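Tomoana Robotics Club: lid and tub recordings

README, last touched in May

Hi! If you've landed in this folder you're probably either in the club or you got the link from Fletcher, who sends it to everyone. I'm Rangi Fairweather and I look after the recordings for our student project, which we call Broron (the name came from a typo in our first budget sheet and it stuck). This file tells you what's in the folder, how it's laid out, and which bits I'd be careful with.

What the project is

We're a school club and we're trying to get one arm to put lids on tubs. That's it! It sounded like a two-week job when Fatima Eze pitched it and we've been at it since the start of the year. The plan is to record lots of attempts with one of us driving the arm, train a small policy on those, and take the result to the Gultelwood student showcase.

What's in the folder

There are 86 recordings, split into 4 subfolders by who was driving. Each recording has the video, the joint log and a little text note. Please read the notes, they're short and they save you a lot of head scratching. Thirteen of the recordings have the word "redo" in the note, and I leave those out when I train.

The tub always has something in it. We started with empty tubs and the policy we trained on them got very confident and very bad as soon as we gave it a full one, so Vaughan Hapeta raided the workshop drawers for us. The yellow C-clamp in its plastic bag is the one I like best, because the shiny bag gives the vision side a proper workout. 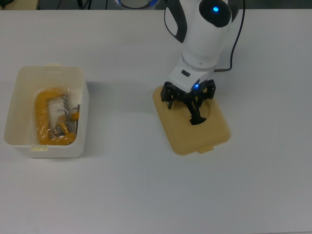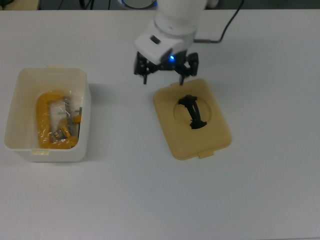 Naming goes driver, item, take number, so fatima_clamp_07 is Fatima's seventh go with the clamp. Vaughan used capital letters for his first few and I haven't gotten around to fixing them (sorry, they sort to the top on some computers and the bottom on others).

Things to know before you train on it

The video is saved at full size and the joint log is not in step with it until you run the align script. Run it first. I forgot once and lost a whole evening wondering why the gripper was closing on air.

Every note has a line called "result" with yes, no or part. "Part" means the lid got onto the tub but one tab wasn't clipped. Noeline Sutcliffe, our teacher, thinks we should count those as no. I think they're useful, so they're still marked separately and you can decide for yourself.

Lighting is the same all the way through, and so is the table. I'd love some messier recordings, so if you've got an idea for a different setup come and find me at the club, we're usually going until 5 pm.

Using it

Help yourself for schoolwork or for fun. If you put it in a report, say it came from the Tomoana club. We've set ourselves a goal of 500 recordings before the showcase, so check back, the folder keeps growing and I bump the list at the top level whenever a new batch goes in.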